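Opinion / Altstead / Let them vote by mail

What a turnout! Altstead council sent 3135 ballots out by mail this spring, and 2164 came back. I love that.
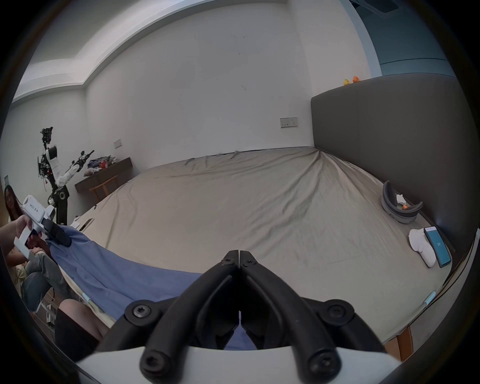
A blue sheet on a half-made bed.

People voted at home, in slippers, between chores, and Shona Dunbar's motion would make it permanent. Good for her!
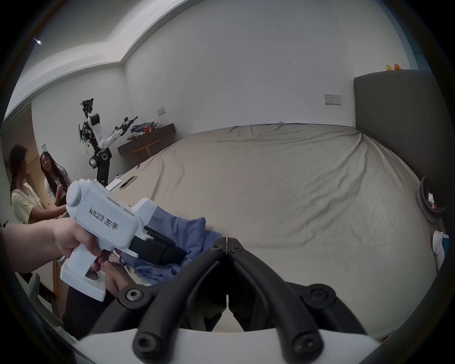

Olum ward used to get 20 voters before noon. Give everyone the envelope again in September, I say, and let's beat 3000!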